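Small Workshop Walk-Through: Checklist and Comments

By the Andik Property Notes desk
February
5 min read

This list is for the yearly walk-through of a rented workshop unit. It was written for the units at Ulton, most of which are 1,757 square feet, but it works for any single-floor space with one roll-up door. Mark each item OK, FIX, or N/A. Write the comment while you are standing in front of the item.

1. EXITS AND AISLES

1.1 Both exit doors open fully from inside without a key. OK
1.2 Exit signs lit. FIX
Comment: Rear sign is dim on the left side. Replace the whole unit. The last two bulb changes did not hold.
1.3 Main aisle clear, wall to wall. OK
1.4 Roll-up door stops and reverses when the edge is touched. OK
Comment: Door is noisy on the way down. Grease the rollers before summer.

2. FIRE

2.1 Extinguishers on hooks, gauge in green, tag current. FIX
Comment: Tag missing on the one by the sink. Gauge is fine. Bajwa has the tags and will bring one on the next service call.
2.2 Nothing stored within 18 inches of sprinkler heads. OK
2.3 Oily rags in a lidded metal can. OK
2.4 Smoke alarm tested with the button. OK

3. BENCHES AND SMALL PARTS STORAGE

3.1 Bench tops level, no rocking. OK
3.2 Bins free of cracks and sharp edges. OK
3.3 Bins and trays kept on the bench top, nothing hanging over the edge. OK
Comment: Plastic bins are fine for parts up to the weight marked on the bin. Heavier stock goes on the floor rack. Wipe out metal trays at the end of the shift. 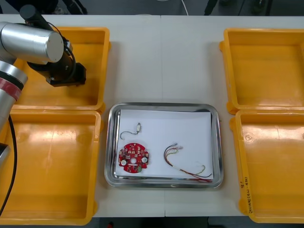 Item 3.3. Yellow bins and steel tray on a white table top.

3.4 Shelves fixed to the wall. FIX
Comment: Tall shelf in the back corner has one bracket loose. Anchor is pulling out of the drywall. Move it over to the stud and use a longer screw. Keep the top shelf empty until then.
3.5 Shelf load posted. OK
Comment: Posted at 200 pounds per shelf. Leave the label where it is.

4. ELECTRICAL

4.1 Panel door closes, 3 feet clear in front. OK
4.2 Breakers labeled. FIX
Comment: Nine breakers have no label or a label that no longer matches. The heater was moved two years ago and the panel card was never changed.
4.3 GFCI outlets trip and reset. OK
4.4 No extension cords used as permanent wiring. FIX
Comment: One cord runs behind the drill press to the radio and the fan. Add an outlet there.
4.5 Wire offcuts picked up and sorted. OK
Comment: Short pieces get into drains and floor vents. Check under the benches too.
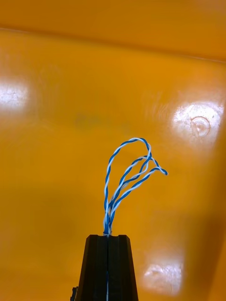 Item 4.5. Twisted blue-and-white wire.

5. HEAT, AIR AND WATER

5.1 Heater filter clean. FIX
Comment: Gray all the way through. Changed during the walk-through, but write the month on the next one.
5.2 Exhaust fan pulls air. OK
5.3 No leaks under sink or at water heater. OK
5.4 Water meter read. OK
Comment: Reading 277. Send it to the Nernondale office with this form.

6. SIGN-OFF

All FIX items get a second look in 30 days. Items 3.4 and 4.4 should be done first. Keep one copy in the unit and send one to the office.

Related
Reading Your Heater Filter Size
Panel Cards: Blank Form to Print
Ulton Units: Parking and Snow Rules
What to Do When the Roll-Up Door Sticks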